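# Why does an echo come back?

Stand in front of a big stone wall, not too near, and shout "Hello!" After a short moment the wall says "Hello!" too. It is your own voice, and it has made a trip.

## Sound is a shaking

When you speak, small parts inside your throat shake very fast. Put two fingers on your neck and hum, and you will feel it. This shaking pushes the air in front of your mouth. That air pushes the air next to it, and so the push travels from one bit of air to the next one. We call it a sound wave.

The air itself does not fly to your friend's ear. It only moves a little, forward and back, and gives the push away. Think of children standing in a line who pass a ball. The ball goes far, but each child stays in the same place.

## Sound bounces

A rubber ball bounces well from a hard floor and badly from a pillow. With sound it is similar. Stone, glass and tiles send most of it back. Curtains, carpets and thick blankets swallow a big part of it.

In the old water tunnel at Storari, the walls are smooth rock and the tunnel is 466 meters long. If you clap one time at the entrance, you hear many claps, each one weaker -- the sound jumps between the walls until it is too tired to hear.

## Why is there no echo in my bedroom?

Sound is quick. In one second it travels over 340 meters. In a small room it comes back so soon that your ear mixes it with the first sound. To hear a clear echo outdoors, stand 34 meters or more from the wall. Then the sound must go there and return, and your ear has time to notice two sounds.

Soft things help also. A bed, clothes and a carpet make a room quiet. When a family moves out and takes everything with them, the same room suddenly sounds hollow.

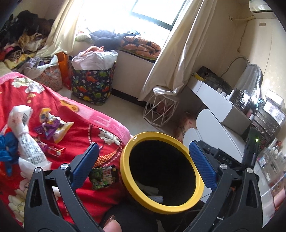
*Written by the children's page editor, Sollbridge Science Corner*

## Try it at home

You need a container shaped like a tube and your own voice.

1. Hold the open end near your mouth, but do not touch it with your lips.
2. Say "ooooh" softly. Begin low and go slowly higher.
3. Listen for one note that becomes louder than the others.

The air inside likes this note best. Now put a sock in the container and try again. Is the note still so strong?

**New word:** *resonance* (say REZ-uh-nunss) -- when air or an object shakes strongly at its favorite note.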